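Ticket: Left and right hand grippers disagree on width, pads slipping on smooth items
Project: Zelis handheld gripper comparison
Component: Mirnon hand grippers, pads, width calibration
Priority: normal
Status: resolved, one item left open
Opened by: Andri Hofstetter
Month: August

Summary

We're comparing two sets of finger pads on the Mirnon hand grippers before choosing one for the long recording run. The stock pads are the hard rubber ones. The others are the Prantl pads, black with a matte, slightly fuzzy face. I love how the Prantl pads feel in the hand, and I really want them to win, so please keep me in check if I start grading on a curve.

Two problems came up on the first day with the Prantl pads:

1. With both grippers fully closed, the left one reports 3 mm of opening. The right one reports zero.
2. Smooth items slide out during a slow lift. Soft items are fine.

The stock pads showed neither problem, but I changed the firmware on the Hunder controller between the two pad sets, so that comparison is worth less than I'd like. My own fault, and I'd do it in the other order next time.

What I was running

Two grippers, one per hand, both into the same Hunder controller box. Firmware is the August build. Width is logged continuously and the head camera records alongside. One operator for the whole batch. 40 trials per pad set, alternating hard and soft objects, with a full open and close at the start of each trial so there is a clean reference in the log.

Result for the stock pads: 35 good out of 40.
Result for the Prantl pads: 26 good out of 40.

That is a big gap, and it didn't match what my hands were telling me at all. The soft objects felt better with the Prantl pads from the very first grab.

Log, 9:20

Started with the width offset. Swapped the two cables at the controller to see whether the error stayed with the port or moved with the gripper. It moved with the gripper, so the Hunder box is in the clear. Rebooted anyway. Same 3 mm.

Ran the zero routine from the settings page with the left gripper held closed. The number went to zero, then came back as 3 after I opened and closed it a few times. So the routine does something, but it doesn't hold.

Log, 10:05
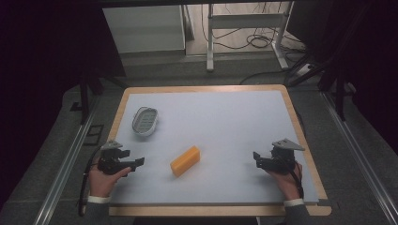 Two-handed approach is where the offset hurts most. The task calls for both grippers to arrive at the object together, and the planner we score against uses the reported width to decide when each side is ready. If the left side thinks it is open 3 mm more than it is, it gets marked as ready early. I went back through the approach with the orange block between the two hands, fingers open and facing each other across the board, and compared it with the log by eye. My hands were nicely level, so I'm not blaming the operator (me) for this one. The slotted tray is a harder target because the rim gives each finger less to hold, and I've moved it to the second half of the list until the widths agree.

Also checked for cable drag, as suggested by a couple of people in the thread on the older ticket. I held the left gripper still and had the cable lifted, dropped and tugged lightly. The width number didn't move. Did the same on the right. No change there either. I think we can stop bringing up cable drag for this model, at least for the width reading. It might still matter for wrist fatigue, and that belongs in its own ticket.

Log, 11:30

Took the left gripper off the mount and looked at the linkage. Nothing cracked, nothing bent. The pad screws were tight, but the left pad could be rocked very slightly with a thumbnail. The right one couldn't. Backed the screws off, reseated the pad, tightened them again in small steps, switching from one to the other. Rocking gone.

Closed it: the log said 1 mm. That's the best number of the day so far! I did a little lap of the table.

Ran the zero routine again and it settled at zero. Opened and closed it 35 times. Still zero at the end. I'm calling problem one found: the pad wasn't sitting flat, so the fingers met at the pad tips before they had closed all the way, and the zero was being taken against a pad that could shift.

A side note for whoever writes the assembly page: the Prantl pads have a thicker back than the stock pads, and the stock screws only just reach. They hold, but there isn't much thread to spare. Prantl sent a bag of longer screws with the pads and I didn't open it because I assumed they were spares. They aren't spares. Use them.

Log, 1:15 in the afternoon

Back on problem two. With the width fixed I repeated ten of the failed trials, same objects, same order. Better, but the smooth items still crept downward during the lift. Slow creep, then gone. Soft items were perfect, and I mean perfect: I could turn them over in the air and set them back down without a second grab. The stock pads never let me do that without squeezing so hard that my forearm complained.

So what's different about smooth items? I had a theory about pressure and a theory about dirt. Pressure first, because it was quicker to test. Raised the closing force as far as my hand could comfortably go. The creep slowed down but didn't stop.

Log, 2:00
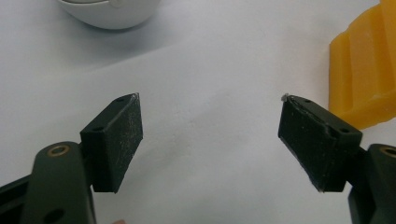 Dirt theory, then. I'd been treating these pads as new, and I hadn't thought to look at them closely once they were mounted. The wrist view does a great job for this, far better than me squinting under the lamp. The face of the left pad is covered in tiny pale specks, dust or lint, and the tip of each pad has a little white chip on it. The right pad also has some lighter scuffs along its beveled edges. On a soft object I don't expect lint to matter much. On glossy white ceramic like that bowl, I think it does: the pad ends up riding on the fluff and never gets its whole face on the glaze.

Cleaned both pads on both grippers with a strip of low-tack tape, press and peel, no rubbing. Then a lint-free cloth barely dampened with water. Let them dry for the length of a coffee. No alcohol, please, until Prantl confirms what it does to the surface. I've sent them the question.

Log, 2:50

Repeated the same ten trials. No creep on any of them. I ran the bowl a few more times purely for fun, and the lift is so steady now that the width trace looks like somebody drew it with a ruler.

Log, 3:30

Full batch again with the Prantl pads, all 40 trials, longer screws in, pads cleaned before the start and once more at the halfway point. I kept the August firmware and then reran the stock pads on it too, so this time it's a fair fight.

Stock pads, August firmware: 35 good out of 40, same as before.
Prantl pads, reseated and cleaned: 40 good out of 40.

I checked that last number twice. Every one of the stock failures was a soft object squeezed out of shape or dropped on the turn, so the firmware doesn't seem to have been a factor in either direction.

Reply from the bench, same afternoon

Great result. Two questions before we order more. How long do they stay clean, and does the zero hold overnight?

Reply from Andri

Zero overnight: I'll leave both grippers mounted and read them first thing, before anyone opens or closes them. Results go in this ticket.

Staying clean: I don't know yet. At the halfway point in the last batch there was already some lint on them, nothing like before. My guess is that the fuzzy face picks it up from sleeves and from the board. I'd like to try a run with no cleaning at all and see at which trial the creep comes back. If it's late in the batch, one cleaning per batch is fine and I can live with that happily.

Next morning, 8:45

Both grippers read zero. Closed and opened each one a few times, still zero. Closing problem one for good.

Also started the no-cleaning run. First creep showed up at trial 26, on the bowl. Cleaned the pads, carried on, no more creep for the rest of the batch. So my suggestion is tape every 20 trials until we know more. It takes less than a minute for both hands.

Changes made

Longer Prantl screws in both grippers, tightened in alternating steps.
Pads checked for rocking before the zero routine is run, on both sides.
Pad cleaning added to the Zelis run sheet, every 20 trials.
Note added to the older cable drag ticket pointing to this one.

Still open

Waiting for Prantl on whether alcohol is safe for the pad face. The white chips at the tips are also on my list. I'd like to know if that is stuck debris or the pad material itself starting to go, and I'll put a set under the magnifier when I have the grippers apart for the next screw check. If anyone else has Prantl pads with more hours on them, send me a wrist view of the tips and I'll add it to this ticket.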